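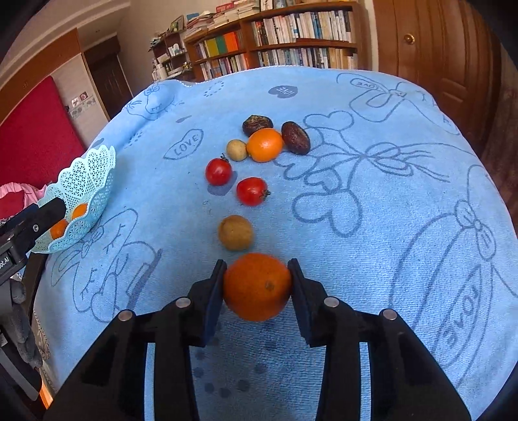 Fig. 1. Orange between the two fingers; the other produce lies beyond it, and the basket is at left.

Sep 28, 2022
By Erzsébet Bodnár
Search this site Enter keyword Go

Perception for Grasping, Handout 3: From a segmented object to a gripper command

In the last handout we finished with a mask for each object. Today we use the masks to choose what to pick, and we write the small state machine which you will need for the lab. Please have the Clernine repository open on your computer while you read.

1. Round things are not all the same

In Fig. 1 the held orange, the potatoes and the tomatoes are all more or less round, and a detector which looks only at shape will mix them. Color helps a lot for the red tomatoes. It helps less between the pale potato and the bright citrus fruit which touches it. Where two objects touch, the mask often joins them, and the center of the joined mask falls near the contact line. If you send this point to the planner, the fingers will close on two objects.

Before you accept a mask, run split_touching(). The default erosion is 3 pixels. Lajos Somogyi tested larger values on our Arnville set and they removed small objects completely.

2. The pattern on the cloth

The printed cloth is a harder background than a plain table. The heart and balloon outlines give strong edges, and the dark blue patch by the farther tomato can be taken for a shadow or for a part of an object. Do not use edges alone. Combine them with the height above the fitted surface, and remember that the cloth has folds, so one flat plane is not enough.

3. States

SEARCH -> APPROACH -> CLOSE -> HOLD -> MOVE -> RELEASE

The change from CLOSE to HOLD is the one where students lose most points. Finger width alone does not tell you that the grasp is good. Ask for two conditions: the width has stopped changing, and the object mask stays between the fingers for 13 images in a row. If one of them fails, go back to SEARCH and compute the masks again. Do not reuse the old ones, the object may have rolled.

4. Hidden objects

An orange in the basket can be partly covered by the second gripper. Mark it as occluded and keep its last known position. Do not delete it from the list.

5. Lab task

Work in groups of 2. Use the 763 labeled images in the Villanueva folder. Report the errors for touching objects separately from the other errors. Questions about the planner go to Sibel Yurt, questions about the labels to Kristóf Veres.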